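Billance Board Oil and Finishing Balm
Item 623

If you have ever pulled a favorite cutting board out of the cupboard and found it looking gray and thirsty, you already know why we started making this. Billance Board Oil is a light, food-safe mineral oil that soaks into bamboo and wood and brings the color back up, and the balm that goes with it is the same oil thickened with beeswax, so it stays put on top. We sell them as a pair. You get a 100 ml bottle of oil and a 113 g tin of balm, plus a folded cotton cloth that is big enough to be useful (the first one we packed was tiny, and we heard about it!).

Kane Cartwright mixed the early batches in his kitchen in Pirihi, mostly for his mother's bread boards, and then for her neighbors, and then for a stall at the Metbridge winter market one November. The recipe has hardly changed since those days. He tried lemon oil in it for a while and people did like the smell, but it faded in a week and made the tin go soft near the stove, so out it came. What you get now smells faintly of wax and not much else. 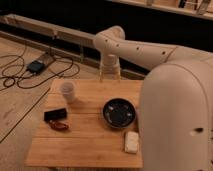

Light honey-colored bamboo with faint plank seams.

A few words on bamboo, as we get more letters about it than anything else. It's a grass, and most boards are made from narrow strips glued side by side. The strips themselves are hard and don't drink up much oil, so go easy. A teaspoon is plenty for an ordinary kitchen board. The places that want attention are the seams and the end edges, where the ends of the fibers are open and water likes to creep in. Work the oil along the seams with a fingertip, leave the board standing on its side overnight, and wipe off whatever is left in the morning.

Maple, beech and walnut take a good deal more. On a brand new walnut board you may want two coats of oil before you even open the balm, and don't be surprised if the first one vanishes while you're still looking at it. Old boards are a mixed bag. If yours has a sticky patch from some long-ago vegetable oil, scrub it with coarse salt and half a lemon, rinse, and let it dry for a full day before you begin.

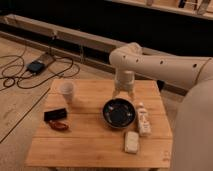
The balm goes on last. Scoop out a bit the size of a hazelnut, rub it between your palms until it melts, and spread it thin. Buff with the cloth after 2 hours. Warrick Brunton, who packs the orders and has strong views on most things, likes to put a little on his spoon handles and salad servers while he has the tin open, and we've all picked up the habit from him.

How often should you do it? When water stops beading, mostly. A board that gets used every day and washed every day will want it once a month, and one that only comes out for cheese can go all season. Please keep everything out of the dishwasher, with or without our oil.

The oil keeps for years with the cap on tight. The balm can get grainy if it melts and sets again in a hot car, but it works just as well, so warm it in your hands and carry on. Wash the cloth by itself in hot soapy water.

Shops wanting to stock the pair can order through our Stulau warehouse. Refill bottles of oil are sold separately, and the tin lids fit any of our older tins.

Last updated 8/10/25

Contact us | Copyright Billance | Back to top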